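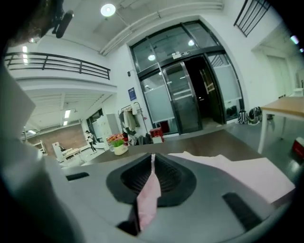 Gripper-side view across the table to the glass doors

Fandeo Community > Robot learning > Collecting demonstrations

Are 1000 folds of one bathrobe worth anything?

hemline_dan
Posted in June, 4 replies hidden

I've been put in charge of gathering folding examples with hand-held grippers, one in each hand, camera on each, marker cubes for tracking. The garment is a bathrobe. The plan I was given says 1000 folds and then we train. I asked where 1000 came from and was told it was a good number to start with. It's a round number, I'll give it that.

We're using the Anuveo recording software, if that matters. We have 700 folds saved so far. Playback looks fine. I'm not sure "looks fine" means much when I'm the one who made the recordings and I'm also the one watching them.

My worries, in the order they keep me up:

Same robe every time. Pink, soft, belt on. The table has a brown wood panel with a dark border. I can't see how a model that has only met this robe on this table learns folding instead of learning this table. My lead says the wrist views are close enough in that the background hardly matters. Then I look at what the gripper camera picks up when it's tilted, and it has half the room in it, doors and all.

The belt. I tie it loosely before I start the fold, and the loop ends up in a different spot every time. I don't do anything with it on purpose. Is that useful variety or junk?

My own habits. I do the upper part first, sleeves tucked in, and then take the hem by its two near corners and bring it up. I've gotten fast at it. Early recordings are slow and full of regrabs, late ones are quick and smooth. The suggestion from above is to delete the slow ones. I don't like it but I can't say why.

We also argued about whether to clear the table. There's a phone, a water bottle and a flower pot on it in a lot of the takes. I've been told it "adds realism," which sounds to me like something you say when you don't want to tidy up.

So do I finish the last 300, or stop and change something? Please no links to papers. I've read them, and everyone's method works in their own paper.

The hem grab, which is the step I trust least:
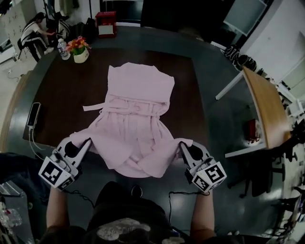
lekmont_floor
Marked as helpful by the poster

Stop and change something. I've collected for Lekmont on towels and shirts and I'd trade most of a big repetitive set for a smaller one where the starting state moves around.

Don't take my word for it, you can check this for free. Hold back a chunk of what you have and train on the rest. Then train again on half of the rest. If the two models do about the same on the real robe, with the real arm, then more of the same folds isn't buying you anything. Do it on hardware. The held-out error will look lovely either way and tells you very little, since your held-out folds are also you, same table, same robe.

On the slow recordings: keep them. The regrabs are the only place in your set where something goes wrong and gets fixed. If all you feed it is your best work, the first time it misses a corner it will have no idea what to do next. I would throw out the ones where tracking dropped, or where you stopped to talk to someone with the trigger half closed. Slow isn't a defect.

On the hem grab, you want misses in there. Pinch too far in, notice, let go, pinch again. Start some takes with only one corner where it should be. Start a few with the robe turned sideways or with a sleeve underneath. If your arms are always coming in from the same side of the table and the collar is always pointing away from you, the model has never seen anything else.

Check the marker cubes too. When the hands get close together over the fold, one cube can block the other from the head camera. Play back the tracks as plain lines with no video. Jumps you'd never notice in the video stick out right away.

I have no opinion on the 1000. I've never seen one of those numbers come with a reason.

cha_bench_2
Edited once

I'd finish the 300 personally. You're most of the way there and a consistent set is easier to debug. If you change the garment now and the model fails you won't know what to blame.

As for the flower pot, leave it, move it, whatever. It's a flower pot. Ours at Cha trained fine with coffee cups all over the place.

On the belt: pick one rule. Either it's part of the task or take it off.

hemline_dan
Reply to cha_bench_2

"Trained fine" as in the loss went down, or as in it folded something? And was it the same cups in the same place for every take? I'm asking for real, I keep hearing that it trained fine and then the demo is always next month.

cha_bench_2
Reply

Folded a towel. 7 out of the tries we filmed. I'd have to look up how many we tried.

hemline_dan
Reply to lekmont_floor

Did the half-set test. Two models, same settings, tried both on the arm this afternoon. I couldn't tell them apart. Both of them do the first fold passably and then close on air next to the hem. That's one robe and one afternoon, so I'm not going to wave it around, but I've paused the 300.

The plan now is a second robe in a different color and a rule for the belt (off for half the takes, tied for the other half). I'm also going to start takes from a dropped heap, which I should have been doing all along. Phone comes off the table. The flowers can stay, but they move every 2 takes. I'll post the arm results here whichever way they go.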